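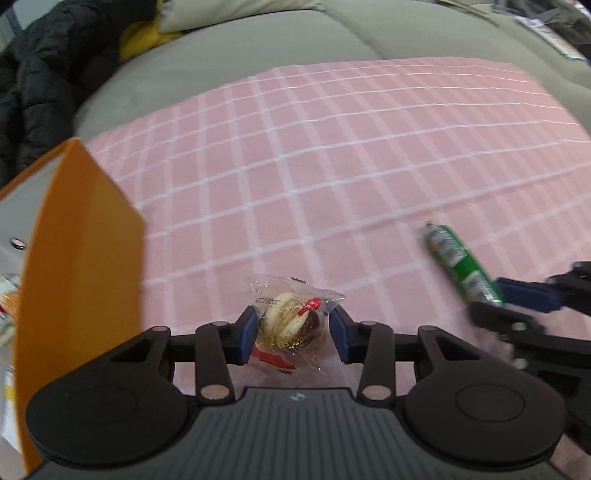

Hand-held gripper with a wrapped pastry between the blue pads, packing task on the bed setup.

Home | Projects | Minutes | Members | Log in

Apr 28, 2021 | Minutes taken by Declan McGrath
Filed under: Working group minutes, Teaching by demonstration

Present: Leif Grønli (chair), Declan McGrath, two from Vullier, one from Alexiou (by phone, joined during item 2).

1. Previous minutes
Accepted. Leif asked that "promising" be struck from the paragraph on the Oneseck trial. Struck.

2. Hand-held demonstrations, snack packing
Vullier reported 60 demonstrations recorded with the hand-held grippers, one in each hand, working between the blanket and the orange box. They consider the set good enough to train on. Leif did not agree. He said a person holding the tool corrects for a bad grip without noticing, and the arm that has to repeat it later will not. He wanted to know how many takes had been thrown out and by whom. Vullier did not have the number with them.

Discussion of the clear wrappers. They are crinkled and shiny, and the chair doubts the policy will learn where the edge is from the wrist view alone. Vullier said the same doubt was raised about cans. Leif replied that it was never answered about cans either.

Bedding to stay as it is for now. Declan asked whether anyone had tried the task on a bare table for comparison. No one had.

3. Remote control rig
Alexiou still prefers driving the arms remotely, on the grounds that the recorded motion is one the robot can really make. Slower per take. Leif accepted the argument but said the operators he watched spent most of their effort fighting the delay, and he does not see why a robot should be taught that.

Clisten has quoted 4,000 for a second control station. Not approved. To come back with a written comparison of both methods on the same 2 tasks.

4. Claims on the project page
The line "learns any household task from a few minutes of showing" to be taken down until somebody can point to the result. Vullier objected to the wording of this item and asked that the objection be noted.

Actions
Vullier: count of discarded takes, with reasons.
Alexiou: comparison plan, before the July meeting.
Declan: project page edit; bare table trial with the same snacks.

Any other business
None. Meeting closed.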